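Search this site Enter keywords Go

The last launderette in Wallton

When the Lysenko launderette opened on Prellitz Road, Wallton had three others within walking distance. All of them have gone. One is a vape shop, one is flats, and the third has been boarded up for years.

Oleksandra Shevchuk took over the lease from her uncle and runs the place with one part-time assistant, Marjan Kazemi. They have 19 washers, a row of dryers and a service wash counter that opens at seven. The busiest month is August, when the campsite fills up and people bring in sleeping bags.

"People thought we would be finished once everyone had a machine at home," Shevchuk says. "But a home machine won't take a king-size duvet, and plenty of the new flats have nowhere to dry anything."

Service washes now bring in more than the coin machines. Two guest houses send their sheets, and a barber sends towels every morning. Kazemi folds them while she waits for the next load – she prefers it to the ironing.

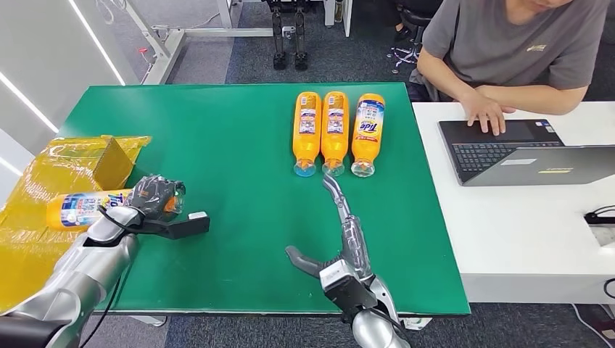

Does it cost more to use a launderette than to wash at home?

Per load, it usually does, but a big machine can take up to 19 kilos, so a family may get a week's washing done in one go.

The electricity bill is the main worry. Shevchuk has replaced the oldest dryers and shortened the evening hours. The rent is fixed until the lease comes up again, and she has already written to the landlord.

Petro Harasym has been coming in since his own washer broke. He could have bought a new one by now, he says, but he likes the bench by the window and gets through most of a newspaper during a cotton wash.

Zoriana Nechyporuk, who lives above the shop, brings her washing down in a shopping trolley. She remembers when there was a queue outside before school started. There is still one some mornings, she says, mostly for the dryers when it has been raining.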